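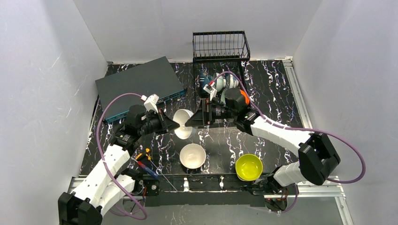 Does the home crowd help a golfer to hole short putts?

In our results the help was very small, and it was seen only on the last holes of a match.

This report was written by Maricica Grecu for the second-year module in sport studies. The idea came from team golf, where people often say that the home side wins because of the noise. I wanted to test this on a small scale, with amateur players and a normal club crowd.

Method

I used the score sheets of the Callwood Shield, a yearly team match between two clubs, Larner and Auer. The match is played over 36 holes in foursomes and singles, and the home club changes every year. The scorers write down the length of each putt in feet, which made the work possible. I took only the putts of 4 feet or less, because longer putts depend too much on the slope of the green. After removing the conceded putts and the lines I could not read, I had 339 putts by home players and a slightly smaller number by visitors.

A question was also sent to the players of both clubs: "Do you feel more nervous at home or away?" Most of them answered at home, and this surprised me. One of the Auer players wrote that at his own club he knows every face behind the green, and he hears them breathing.

Results

On the first nine holes there was no difference between home and visiting players. On the holes in the middle the visitors were even a little better. Only on the last three holes did the home players miss less often. The difference is small — a few putts in the whole sample — and I would not build a theory on it.

The weather had a stronger effect. On the Sunday with heavy wind both teams missed many short putts, and the crowd was almost nothing because people stayed in the clubhouse.

Problems

The size of the crowd was never recorded. The Larner secretary remembers 600 spectators in the best year, but I could not find this on paper. Also, the home players know their greens, and with this method I cannot separate that knowledge from the support of the crowd. A better study would need a neutral course.

The putts were entered in Folumus, the statistics program of our department, and the full table is in the appendix.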